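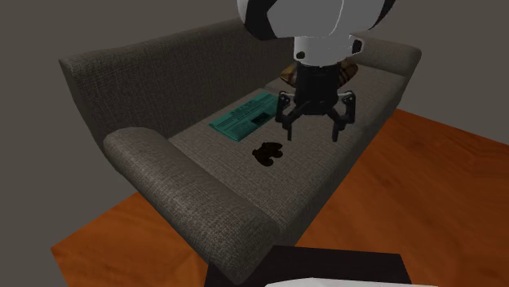
Home News Projects People Contact

Sofa-clearing arm trained wholly in simulation

2 min read

1st February

The Trorley lab has released results for Skekitar, a method that teaches a single robot arm to pick small items off living room furniture. All of the training was done in a simulator – no real arm was used at any stage.

The group, led by Li-hua Yuen, gave the arm 1,632 rendered episodes to learn from. Room layout, lighting and fabric colour changed from one episode to the next. It was then tested on 1,003 new ones, and dropped or missed the item in 166 of them.

Most of the misses came on soft seats, where dark items are hard to pick out against grey cloth. Skekitar tries to get around this by pairing a wide view of the room with a close view from the gripper, and giving more weight to the close view once the fingers near the cushion.
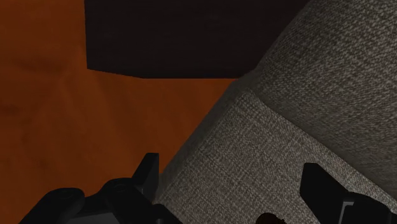 Close view in the simulator, with a gripper finger against the grey upholstery.

Chun-yin Tai, who built the rooms, said the fabric took longer to model than the arm did. "We went through seven versions of the weave before the shading looked right," he said.

Esben Oddsson is now preparing the test rooms for release. Trials on a real arm are planned for October.

Next story Back to News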